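Flundari to Reopen Fandlow Community Library Branch in December

FANDLOW - Flundari, the nonprofit operator of public reading rooms in the Tivham district, announced on Tuesday that its Fandlow branch will reopen to the public in December, following a renovation of the building's main floor and children's wing.

The work was carried out under an agreement with Barrientos, the owner of the building, which has extended the branch's lease by 30 years. The extension secures the future of a library that has served Fandlow residents from the same address through 3 changes of operator.

The reopened branch will offer 184 seats, a quiet study room, and a separate entrance for evening programs. Opening hours will increase to 65 per week, including Sunday afternoons. Library cards issued by any other Flundari branch will remain valid, and materials borrowed before the closure may be returned at Fandlow or Tivham without charge.

"The Fandlow branch is a place where people study, look for work, and bring their children," Flundari said in a statement. "We thank our readers for their patience during the closure and look forward to welcoming them back."

Registration for the winter story hour and the adult language classes will open at 9 a.m. on the first day of operation. Places are free of charge - early registration is advised for the evening classes. The temporary book pickup point in Tivham will remain in service until the reopening.

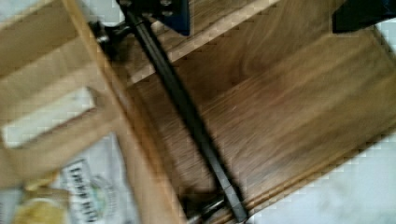
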